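4. Hand comparison: card filing task

Flynn Henare and Fulvio Melis
Supervisor's copy, 2023-11-11

4.1 Setup

The task was to pick a printed card and place it upright in a slot of the compartment organiser. Both hand controllers, Sartori and Tranura, were run on the same arm with the same head camera. Sartori closes all fingers to a set position. Tranura closes until the motor current passes a limit, then holds. One of us stayed at the laptop during each run with a hand free for the stop key.

The two tables do not meet squarely, so the organiser was kept wholly on the right-hand one.

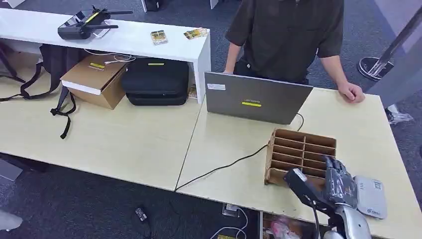
Figure 6. Robot hand beside the organiser, operator at the laptop.

4.2 Procedure

Each controller was given 16 attempts per slot position, with the arm path unchanged between them. A run counted as a success if the card stood in the intended slot after release. Cards that bridged a divider were scored as failures, even where a light push would have seated them. Joint and current data were logged throughout – 1,692 records after the idle periods were cut.

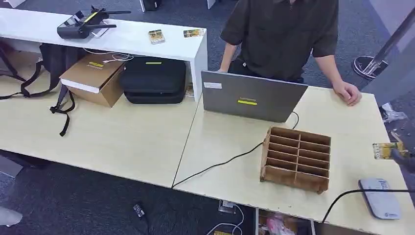 The grasp itself was seldom the problem. Most failures came at the slot, where a small tilt of the card was enough to catch the divider. Sartori bent the thinner cards and this made the tilt worse. Tranura held them flatter but was slower to close, and on 2 runs it reached the current limit early and dropped the card.

4.3 Remaining work

The head camera loses sight of the card's lower edge once the hand is over the organiser. A wrist camera will be fitted at Drirnano in January and the full set repeated. The current limit should also be set per card thickness; the Stivham default was used here without change.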